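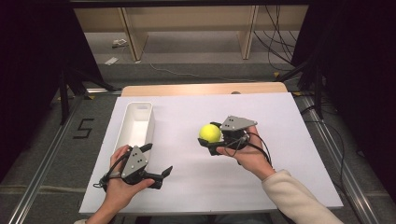
Handheld grippers, one open, one closed on a tennis ball. White tray to the left.

Stop counting demos

08/08/2026

Every paper in this corner of robotics leads with the same number now. How many demos. Galtia had 489 for one tabletop task and the write-up treats it like a score. Bigger number, better paper. I don't buy it.

Handheld grippers made demos cheap - great, I'm all for it. You hold the thing, you pick up a ball, next. No teleop rig, no fighting the arm. But cheap demos get sloppy fast. Same person, same table, same reach, over and over. By the end of a session your hands are on autopilot and the policy learns your autopilot.

We saw it in February on Larico. Trained on 50 demos picked by hand, varied starts, a few fumbles kept in on purpose. Then trained on the full pile. The small set won on 2 of our three tasks and tied the third. Teresa Brennan ran the evals and re-ran them becuase she didn't believe it either. 18 trials per task, so yes, small. I'd still bet on it.

The usual comeback is scale fixes everything. Maybe, at Grulunik's budget. Most labs don't have that. Most labs have a table, a couple of grippers and tired students.

So report the spread. How many people, how many start positions, how many resets that weren't the same reset. Rankin's last paper put it in a table on page one, took up hardly any room. And keep the bad grasps, labeled. A recovery is worth more to me than another ten clean picks - reviewers should be asking for them and mostly they dont.

More on the Larico numbers once the second round of evals is in.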